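Student robotics club opens its workshop for kitchen-helper project showcase

October 22, 2022

The Drunitz Student Robotics Club will open its doors next month to show the public what its members have been building since the start of the school year: software that lets a robot arm help out with simple jobs on a kitchen table. The project is called Brusero, and the students can't wait to let people see it.

Brusero started in January as a notebook sketch by two members, Feven Dinsa and Issa Tannous, who wanted to enter the Serkavo Challenge, a contest for high school teams. Teams in the home tasks division have to get a robot arm to pick up everyday objects and put them where they belong. The arm can be any make, but the code has to be the students' own work, and every team has to keep a logbook that the judges read from cover to cover.

The club now has 20 members working on Brusero, up from a handful in the spring. Many of them had never written a line of code before they joined. "I came for the snacks and I stayed for the gripper," said Tannous, who is in his second year with the club. "The first time you watch the arm go where you told it to go, you want to call everyone you know!"

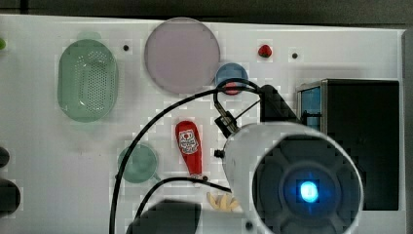
Brusero's practice rounds follow the rules of the contest closely. A team gets a short list of tasks, a table with toy kitchen items laid out on it, and a fixed amount of time. The items are chosen to be different from one another in shape and size, and the students say each one has its own personality. A big round plate is easy to find and hard to lift. A ketchup bottle lying on its side has to be gripped across the body, with the fingers lined up just so, and a strawberry is so small that being off by a little means missing it completely. Then there are the arm's own cables, which loop out over the table and have to be kept in mind when planning a path to anything on the far side.

Coach Tiruwork Admasu, who teaches physics and has run the club for six years, asks the students to write down what they expect before every run. They then compare that with what the arm did. The logbook has reached 1547 entries, some of them a single word long. (Admasu would not say which word, but she did say that she has asked for fuller sentences.)

"I love reading those pages," she said. "You see a student write the same question three weeks in a row, and then there's a page where the handwriting gets very fast and messy, and you know they've got it."

The work is split between 2 groups. The motion group plans how the arm moves and how the gripper should come in toward an object. The vision group works on telling the objects apart and finding them again after they have been shifted. The groups trade members every few weeks, so that by contest time each student has had a turn at both. Dinsa, who leads the motion group this fall, said that handles have taken up more of her time than anything else in the project. "A cup looks so simple until you have to explain it to a robot," she said. "Which way is the handle facing? Do you go for the handle or the rim? We argued over that for a whole afternoon, and it was one of my favorite afternoons in the club."
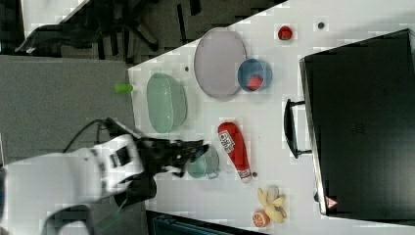

The gripper reaches toward a small teal cup on the Brusero practice table.

A typical practice lasts 60 minutes, and the students have learned to plan it carefully. One person runs the program, one keeps the logbook and one stands by the stop button. Everyone else watches, and is expected to speak up if something looks off. Newer members often spend their first few sessions on the stop button, and Admasu says it is a great seat for learning - you have to understand what the arm is supposed to do before you can tell that it isn't doing it.

The club has also had help from outside the school. Dagim Gebreyes, a software engineer at Deák, visits twice a month to go through the students' code with them. He began by offering to answer a few questions by email and soon found himself staying until closing time.

"They ask wonderful questions," Gebreyes said. "I'll suggest a way of doing something, and they want to know why, and what happens if the bottle is turned around, and what happens if there are two strawberries. I go home and think about it on the train."
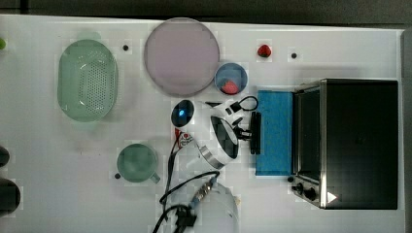
Next on the list is chaining tasks together. Up to now the students have mostly worked on one object at a time, and the Serkavo Challenge gives extra points to teams whose robot can finish one job and move on to the next without a restart. The motion group has a first version written. The vision group is working on a check between steps, so that the program looks at the table again before choosing its next move.

Thaddeus Iwasaki, principal of the school, said he has started stopping by practice on his way out of the building. "There's a real buzz in that room," he said. "Students who have never met in class are leaning over the same laptop. I would encourage any parent who is curious to come and spend an hour with them."

At the open house, club members will run practice rounds, walk visitors through pages of the logbook and help younger children try out a simple program of their own. Around noon, Dinsa and Tannous will give a short talk on how Brusero got started. Entry is free and no experience with robots is needed. The date will be posted on the school's events page.

Students in grades 9 through 12 who would like to join can come to any practice or speak with Tiruwork Admasu. The club especially welcomes people who like drawing, writing or taking things apart, and there is still room in both groups this fall.

About the Drunitz Student Robotics Club
The Drunitz Student Robotics Club is an after-school program open to all high school students in Drunitz. Members design, program and test their own robotics projects and take part in regional contests.

Media contact: Tiruwork Admasu, club coach, through the school office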